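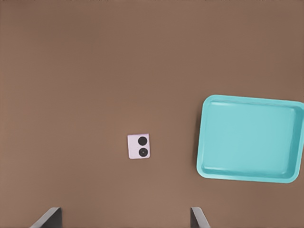
The Long Road to Putting Things Away

Ask people what they want from a home robot and they rarely ask for anything grand. They want the table cleared. They want the small stuff that piles up by the door to end up wherever it belongs, and they would like to be somewhere else while it happens.

Engineers call this pick and place, and they have been doing it in factories for decades. A welded steel part arrives at the same spot, facing the same way, and an arm moves it to another spot. The arm doesn't need to know much. A kitchen table is different, and so is the packing bench in a small workshop, where things land wherever a person drops them.

Bernadette Picard has spent three years on that problem at Redlow, a company that builds control software for small two-finger robots. Much of her team's work happens in simulation, on a plain brown tabletop with very little on it. One of the setups is a turquoise tray and a flat, pale lilac piece with two black circles on one side. The tray is empty and the piece lies to the left of it, with the open gripper at the bottom edge of the view.

"Visitors look at the screen and ask when the hard part starts," Picard said. "That is the hard part. You have a thin thing lying flat on a table. Try picking up a playing card with a pair of salad tongs."

Thin, flat objects give a gripper very little to hold. The fingers have to come down low enough to reach the sides without pressing into the table. They have to line up with the edges, and if the object is turned a few degrees, the hand should turn with it. Close too early and the piece skids away. Close too hard and a real one might crack.

Then there is the other end of the trip. A tray has a rim, so the robot must lift high enough to clear it and let go low enough that the piece doesn't bounce. People do this without a thought. A machine has to be told, or has to learn it from a great many tries.

Simulation makes the tries cheap. Redlow can run 400 attempts overnight and nobody has to come in and pick things up off the floor. The position of the object changes from one run to the next, along with the tray and the colors. The software that comes out of this is then loaded onto a real arm, and that is where the trouble usually begins.

Picard's team took its latest version to Bailly, a repair shop that refurbishes small electronics, in May. The shop wanted help with a dull job: moving loose parts from the bench into trays so that technicians could get on with the repairs. On the first Monday, the arm was given 24 parts to put away. It managed 22.

That sounds good, and in a lab it would be. The shop's owner was less impressed. One part had gone under the bench and took longer to find than the whole batch would have taken to sort by hand. The other had been set down on the rim of a tray, half in and half out, and the arm had moved on as though the job were done.

"It didn't know," Picard said. "A person would see the part sitting there crooked and give it a push. We had spent all our effort on the grab and hardly any on checking afterward."

Speed is the other complaint. The arm at Bailly pauses before each grasp, and again above the tray. A technician with both hands free is much faster, even one who is talking to somebody across the room.

Other companies are going at the problem from different sides. Briltix sells a suction tool that handles flat parts well but struggles with anything soft or full of holes. Aka, a smaller outfit, wants customers to change the bench instead, with shallow grooves in the surface that let fingers get underneath things. Picard likes the idea for shops. She doubts anyone will cut grooves into the dining table.

For now, the shop floor is likely to see useful machines first. A business can fix the lighting, limit the kinds of parts and keep a person nearby for the ones that go wrong. A home offers none of that. The table has a cloth on it one day and a puddle of juice the next — and the owner expects the robot to cope with both.

Redlow has since added a second look after every release, which makes the arm slower still. Bailly has kept it on one bench, where it runs in the afternoons, and the technicians have moved the bench closer to the wall so that less can fall behind it.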